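Kitchen tips for teaching a robot in simulation

I've recorded 2,000 runs for Sorstead now, all on a pretend worktop, and these are the bits I wish I'd started with.
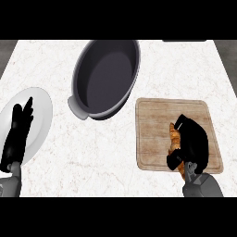 Move things between runs! Shift the plate a bit, turn the board, swap which side you start from — if everything sits in the same spot, that's all it learns. I do 8 runs, then shuffle.

Go slowly when you let go. Keep a few fumbles too, as long as you recover from them, but label them properly (I use Timeo for that). And stop for tea before your wrists ache, as tired runs are jerky runs.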